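Supplier Development Under a Shared Transmission Program
Project report, Automotive Manufacturing Management, second year
Authors: Alper Duman, Eglė Rozīte, Vaida Šimkus
Supervisor: Sheena Lennox
Submitted June 26, 2018

1. Background

Trotitz builds light commercial vans. Flemance builds small passenger cars and a compact pickup. The two companies do not share a sales network, and their vehicles are not sold against each other in most markets. Since the last model change, however, both have bought the same six-speed manual transmission, which is assembled by Rimkutė under a three-party supply agreement.

The agreement covers the gearbox casing, the gear set and the shift mechanism. It does not cover the clutch housing, which each vehicle maker still orders on its own drawing. This report looks at what the split has meant for the supplier, and whether a common clutch housing would lower the unit cost enough to justify a change in tooling.

2. Scope and sources

We used three kinds of material: the public part of the supply agreement, production schedules that Rimkutė released to us for one quarter, and interviews with staff at Rimkutė and at the casting subcontractor, Nodton. Prices were given to us as index values and not in currency. All cost results are therefore relative, with the current Trotitz housing set to 100.

The schedules show planned output. Actual output was not released. Where the two are known to differ, the difference is noted in the text.

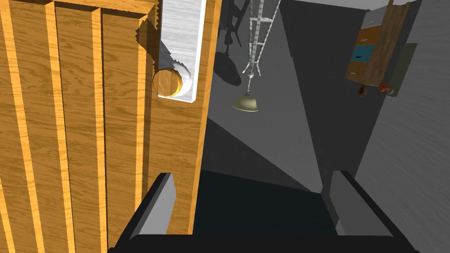
The planned volume for Trotitz was 3,000 transmissions in the quarter, and the planned volume for Flemance was also 3,000. The equal split is a result of how the agreement is written. Each buyer reserves half of the line and pays a fee for any reserved slot it does not use. Slots can be traded between the buyers, but only with notice of one full planning period.

3. Present production arrangement

The assembly line runs both versions in batches. A changeover is needed each time the housing type changes, because the two housings have different bolt patterns and different dowel positions. The standard time for a changeover is 90 minutes. It includes the fixture swap, the torque program change and the first-piece check.

The gear set and the shift mechanism are identical for both buyers and need no changeover. The bottleneck is the housing station alone. Þórarinn Baldursdóttir, process engineer at Rimkutė, described the rest of the line as "one product with two lids."

At Nodton the situation is similar. The two housings are cast in separate dies on the same machine. Die changes are planned to match the assembly batches, so a late change at the foundry moves directly into the assembly schedule. A buffer of finished castings is kept to absorb this. During the quarter the Trotitz buffer fell to 1,061 castings at its lowest point, which was still above the agreed minimum.

4. Options considered

4.1 Keep the present arrangement

No new investment is needed. Changeover losses remain, and each buyer keeps full control of its housing drawing. Trotitz prefers this option in the short term, mainly because its engine mount position depends on a boss cast into the housing.

4.2 Common bolt pattern, separate castings

The outer shape of each housing stays as it is, but both use the same bolts and dowels on the gearbox side. This removes the fixture swap and most of the first-piece check. Nodton would need to rework the machining fixtures, and the dies would be changed only at their next scheduled refurbishment. Our cost index for the Trotitz housing under this option is 96.

4.3 Fully common housing

One casting serves both vehicles, with unused bosses left unmachined. The index falls to 91, but the casting is heavier, and Flemance would carry material it does not need. Flemance would also have to repeat its powertrain mounting tests — a cost we were not able to estimate and have left out of the index. 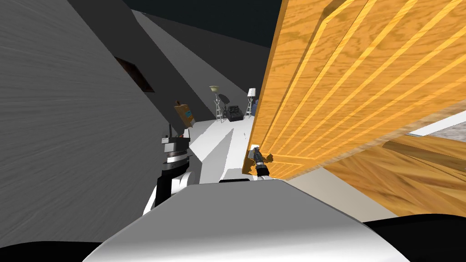

5. Results

Option 4.2 gives a smaller saving than option 4.3 but reaches it with less tooling work and no change to either vehicle's mounting points. When tooling is spread over the remaining life of the agreement, the gap between the two options narrows to two index points.

The result is sensitive to volume. If either buyer uses noticeably fewer slots than it has reserved, the tooling cost per unit rises and the advantage of option 4.3 disappears. Option 4.2 is less affected, as most of its cost is in machining fixtures that would be replaced in any case.

6. Limits of the study

Only one quarter was examined. The quarter did not include the October shutdown, when die maintenance is normally carried out — schedules around that period may look different. Scrap rates were available for Nodton but not for Rimkutė, and we assumed that assembly scrap is the same for both versions.

7. Recommendation

We recommend option 4.2, introduced at the next die refurbishment. The notice period for slot trading should be reviewed at the same time, as shorter changeovers would allow smaller batches and make late trades easier to accept. A draft bolt pattern, based on the present Flemance drawing, is given in Appendix B.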